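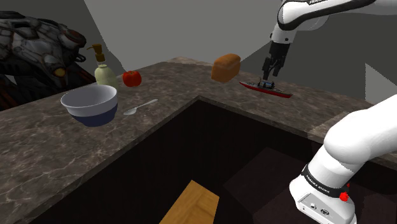 A two-tone bowl on a brown marbled countertop, shown in a computer rendering.

Kitchen countertop

A kitchen countertop (also counter, benchtop or worktop) is the flat, raised surface on which food is prepared in a kitchen. It usually rests on base cabinets and is set at a height that lets a standing adult chop, knead and stir without stooping. Few parts of a house work harder. A countertop gets cut on, spilled on, leaned on and wiped down several times a day, and people have been finding clever ways to make a better one for as long as there have been kitchens.

Origins

For most of history cooks did their work at a freestanding table. The heavy table in the middle of the room served for butchering, rolling dough and eating, and there was often a second, smaller surface near the water supply. The long, unbroken counter is surprisingly young. It grew out of the fitted kitchens of the early twentieth century, when designers began to study how many steps a cook took between stove, sink and pantry, and then lined everything up along the walls to save them. Once the cabinets were all one height, a single slab could run across the lot - a simple idea, and a wonderful one for anybody who has tried to roll pastry over a gap.

Stone

Natural stone is prized because every slab is different. Granite forms when molten rock cools slowly underground, which gives its crystals time to grow large enough to see. It is hard, takes heat well and shrugs off most scratches. Marble begins as limestone and is changed by heat and pressure deep in the earth. Its famous veins come from clay, iron and other impurities caught in the original rock, and they can be white, gray, gold, green or nearly black. Marble is softer than granite and reacts with acids, so lemon juice or vinegar will leave a dull spot known as an etch. Bakers love it anyway! Stone draws heat away from dough and helps keep butter firm while it is being worked.

Soapstone and slate are less common but have devoted followers. Soapstone contains a lot of talc and feels almost silky to the hand. Many owners rub it with mineral oil to bring out a deeper, darker color.

Other materials

Wood is the oldest countertop material still in wide use. Butcher block is made by gluing strips of hardwood together, and it can be sanded smooth again after years of knife marks. Laminate, made of layers of paper and resin pressed onto a board, brought cheap and cheerful color into postwar kitchens. Engineered quartz mixes crushed stone with resin and needs no sealing, though a hot pan can scorch the resin. Stainless steel rules in restaurant kitchens, where it is easy to scrub down. Concrete, tile, glass and solid acrylic sheet all have their place as well.

Layout

Counters are commonly described by the shape they make on a floor plan. A galley kitchen has two facing runs, an L-shaped kitchen has two that meet at a corner, and a U-shaped kitchen has three. Islands and peninsulas add surface in the middle of the room. Corners are the tricky part, since a mitered joint in veined stone shows every mismatch. Skilled fabricators will shift a template back and forth over a slab until the veins flow across the seam, and a really good one takes some finding with the naked eye.

Edges matter too. A square edge looks crisp but chips more readily than an eased or bullnose edge, both of which are rounded to some degree. An ogee edge has an S-shaped curve borrowed from classical molding.

Care

Most natural stone is sealed to slow down staining. A few drops of water left on the surface make a handy test - if the stone darkens beneath them, the sealer has worn thin. Mild dish soap and warm water are enough for daily cleaning of nearly every material. Abrasive powders dull a polished finish, and bleach can discolor some stones. Oil stains in marble can often be drawn out with a poultice, a paste of absorbent powder and a suitable cleaner that is left to dry on the spot and then scraped away.

See also

Backsplash
Butcher block
Fitted kitchen
Kitchen island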